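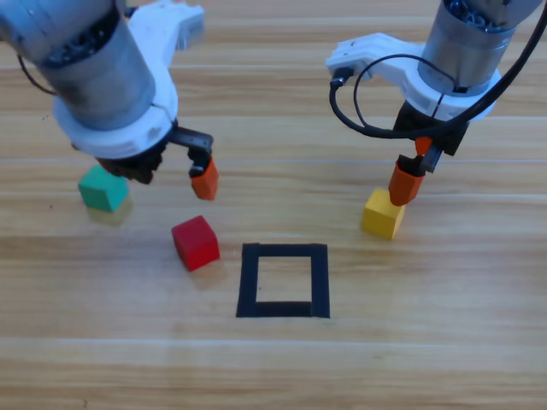
A reader wrote in after my last post to ask why I bother marking a table with tape when I could put a tray on it and be done. She keeps her own cubes in a tray, she said, and they never go astray.

I did use a tray for a while. The trouble was the rim. You can't slide a cube over it, so everything has to be lifted in and lifted out, and a small cube dropped against the edge ends up leaning. Tape lies flat. Matte black is the one I would choose again, as the glossy roll I bought first caught the lamp and I could hardly see the line in the evening.

Putting a square down is a ten-minute job. Wipe the wood and let it dry. Cut four strips a bit longer than you need, lay the first one along the grain, and use a set square for the next two. I overlap the corners and trim them with a craft knife, very lightly, with a bit of card underneath. The first time I left the card out and there is still a nick to show for it.

Pale wood with plenty of grain is a good background for this. Red and green both stand out well on it. Yellow is harder, and I wouldn't pick it for anything you have to find quickly.

My tape is from Gauthier and the roll cost me 528 pence with a voucher, which I thought was dear. The square I put down in December stayed put until I took it up myself in September 2024. It left a sticky line on two sides. Warm water did nothing, but a little cooking oil on a cloth shifted it, and then washing-up liquid to get rid of the oil.

I have 9 metres left on the roll. The next square will be slightly bigger, with room for a cube to sit at an angle without touching the sides.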